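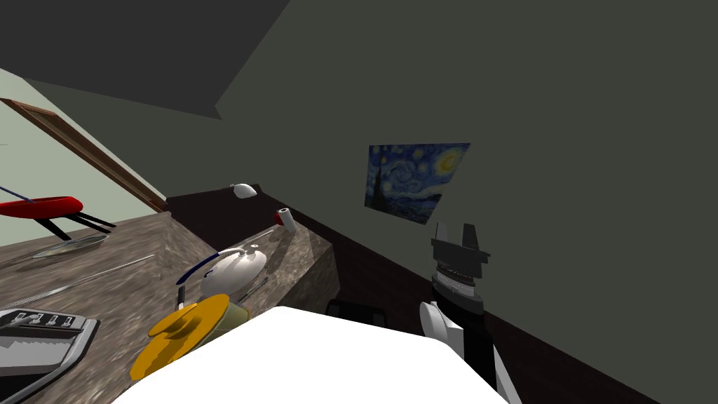
Sim-to-real results, part two

10 October 2021

Last time I wrote about training a grasping policy entirely in rendered kitchens and then running it on real hardware. The first attempt went badly, and a few readers asked what I changed. I've now got a second set of numbers, so I'll go through those.

The simulator is still Ilex. The policy is a fairly ordinary one: camera images and joint positions in, a short run of arm movements out. I haven't touched the network since the first post. All the changes are in how the training kitchens are made.

In the first round I kept the camera level and fixed to the robot at one height, and I only varied the objects. Everything stood the right way up on a counter that was always the same grey. The policy learned this very well and fell over as soon as the real camera was mounted a couple of degrees off. I should have seen that coming.

For the second round I varied four things. The camera is rolled and pitched, sometimes by a lot, so the room often comes out on a slant and the robot's own white body can take up a good part of the view. The counter material changes from one kitchen to the next, and marble textures are in the mix now. The walls get different colours and sometimes a picture, which can be as loud as The Starry Night. Lastly, the clutter is drawn from a wider pool: cups, plates, kettles, cutlery, lids.

I generated 3,588 episodes this way and threw out 461 where the target object had ended up somewhere the arm couldn't reach. I could have fixed the placement code so this didn't happen, but filtering afterwards was quicker and the cost in computer time was small. Rendering took over 113 hours on the one machine I have for it.

The real test was 111 grasps on a bench in the Trelton workshop, using objects the policy hadn't trained on. With the first policy, just under a third of the grasps worked. With the second it was a bit more than two thirds. I used the same objects in the same order both times, and put the camera back on its bracket by hand between runs so that it never sat in quite the same place.

I then retrained with each change taken out in turn. Camera tilt mattered most by a long way. Without it the score dropped nearly all the way back to where I started. Counter material came second. Taking out the wall pictures made no difference I could measure, which surprised me a little, as I'd expected busy backgrounds to confuse it. It may be that the tilt already forces the policy to ignore the walls. I haven't tested that.

Most of the failures that are left are thin objects lying flat. Knives and skewers are bad. The fingers come down in the right place but stop too high and close on nothing. I think this is a contact problem in the simulator: thin things in Ilex are slightly easier to pick up than they ought to be, so the policy never learns to press right down to the surface. Glass is the other weak spot. A clear plate in a render gives away its rim more than a real one does under workshop lights.

Someone asked whether I'd tried the Voß method, where you train a second network to make the renders look more like photographs. I have, briefly. It helped the old policy and did very little for the new one. I wouldn't read much into it from one run each.

The settings file for the kitchens is on the Lasine page along with the list of excluded episodes. The tilt ranges are near the top if you only want those. I plan to redo the thin-object tests in December with a finer contact model, assuming it doesn't slow everything to a crawl.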